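Moving a School Library Off Wi-Fi: Project Report
3 Jan 2018

The reading room at Zernham has 60 seats and one wireless access point. In July the library paid for wired connections at the study desks, and our group took the planning as our course project. The budget was 1180 dollars, including wall plates.

We started with a survey of readers. Most complaints were about slow catalog searches in the afternoon, when the homework club is in. Readers near the Villalba wing lost their connection more often than the others, so we put those desks first on the plan.

Two layouts were compared. The Predus layout runs every cable back to the office closet. The Sellano layout uses a second closet behind the periodicals, which shortens the runs but needs another power outlet. We chose Predus. It costs more in cable and less in electrical work, and the library can look after it from one room.
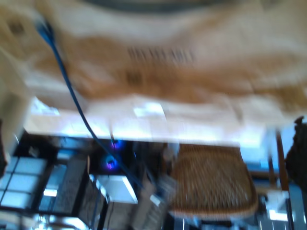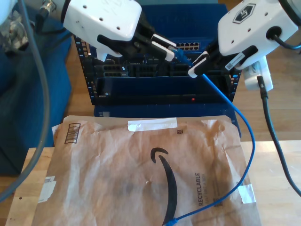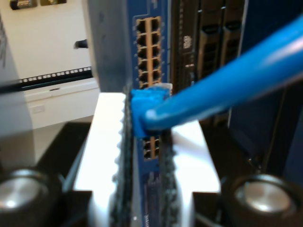
Blue cable, seen three times.

Labeling took longer than planned. Our first scheme numbered the desks from the door, but the library moves its desks for exams, so we changed to numbering the wall plates. The floor plan in the appendix uses the new numbers.

Two items are still open: the printer by the front desk, and whether visitors may use the wired desks without a library card.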